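Robot Learning Laboratory, course notes
Unit 2: Why we divide the table in cells
Notes prepared by Filipa Baptista, with corrections from Uzma Satti

In the last unit we trained a policy by imitation and reported one success rate for the whole table. Such a number hides much. A policy can be very good near the robot and weak at the far side, and the average will still look acceptable.

The method in this unit is simple. We mark the table with tape, and we give each cell a name. Before every trial, the start cell of the object is drawn from a list, so the operator does not choose it by habit. After the trial we write down the cell, the result and the kind of failure. The lines do not need to be perfect – they only need to stay the same during the whole study. 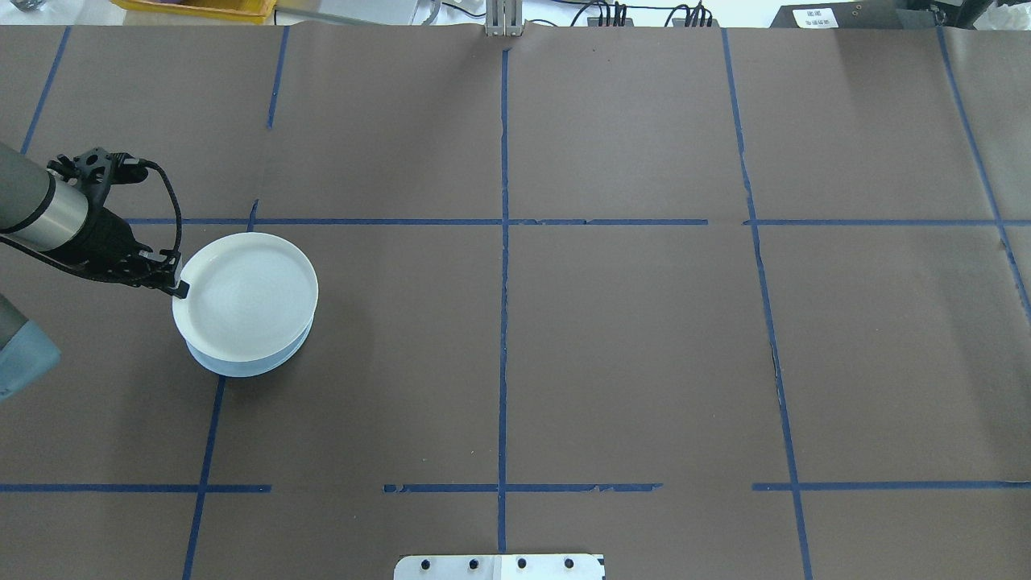 Figure 2.1. Gripper at the rim of a white plate on a light blue dish, on the taped table.

Plates are a difficult object for this test. The rim is thin, and the finger must come to it at a suitable angle. With stacked tableware there is a second difficulty: the policy must take the upper piece and leave the lower one. Please record these as two different failures, "missed rim" and "moved lower piece". In the first version of the Skoryk set they were mixed, and Roman Wysocka had to label them again from video.

The set has now 3909 trials. Of these, 2229 are successes, so the overall rate is 57 percent. Do not stop at this value. Calculate the rate for each cell and write the number of trials next to it, as a cell with few trials says very little.

A question from Wednesday: may we use the tape as a visual cue for the policy? It may happen without our wish. To check it, repeat part of the trials on a table without tape and compare the rates.

Reading for next time: the Putdale report, section on start positions.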